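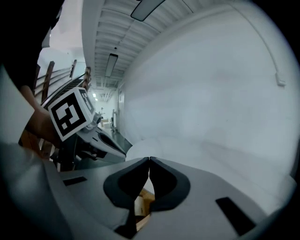
Uwe Wiegand keeps telling me that the markers are fine and it's the way I hold the gripper that makes the tracking jump, and he may well be right, but I'd love to hear from people who have built a pair of these before I take everything apart again. Hello, all! I've been reading this site for ages and never had anything worth asking until now.

We're a small group at Trastden, our shared workshop, and we've been putting together a pair of hand-held grippers, the sort you squeeze yourself so that a robot arm can later learn from what you did. (The arm is a long way off. We call the whole thing Druvum and it lives mostly on paper.) The gripping part I'm really happy with. The fingers have soft rims, they close evenly, and they pick up nearly everything we've handed them.

What spoils the fun is the tracking. Every gripper has square black-and-white markers on it, and the software works out where each one is from those. Moving slowly, it's lovely. The moment I turn my wrist, the position hops sideways and then hops back. I went through one evening's recording, more than 3,000 frames, and the hops come in little bursts, nearly always while I'm rotating something. Is it the size of the markers? The paper? The lights? Me?

**Sigrún Grímsdóttir**, posted 1/19/18

---

**Annelore Frerichs**

What a nice project, and welcome! I had the very same hop on mine and spent most of July blaming the software, so I feel for you.

My first guess is that you're down to one marker during the turn. A single flat square seen nearly straight on is surprisingly hard for the software, because two slightly different tilts look almost the same to it and it flips between them. If a second marker stays in view at another angle, the flipping mostly goes away. So look at your bursts and write down how many markers the software found in each frame. If it says one all the way through a burst, you have your culprit.

Then do a slow test with something awkward. Boxes and blocks will flatter you! Take a thing with a handle and a cord, since the cord loves to drift in front of a marker just as you turn.

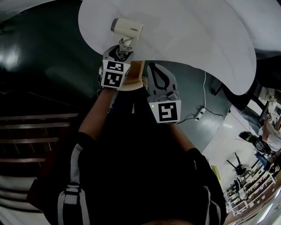 Do the same turn 10 times, once with the cord hanging free and once with it held out of the way, and compare. If the hops shrink, you know it's covering up the pattern, and moving a marker a little farther from the fingertips may be all you need. Please don't trim the white border around the squares to make them fit, though. I did, and the software stopped finding them at all. It wants that quiet strip of white.

Glossy paper is the other thing I'd swap. Mine looked beautiful and threw back every ceiling light in the room. Plain matte label stock, pressed down flat, and I've never gone back.

---

**Jörg Lindemann**

Agree with most of that, but check your exposure first, it takes a minute. If the camera is on auto it will slow the shutter indoors and the markers smear when you turn. Fix it short, turn up the gain, put up with the grain. Also measure the printed squares with calipers. Mine were set to 30 mm in the software and the printer had shrunk them.

---

**Uwe Oltmanns**

I just used bigger markers and it got better. Didn't look into why.

One more thing, if your markers are on a cube, wiggle it. Mine was only held by tape and it was moving a bit every time I squeezed. Two small screws fixed that.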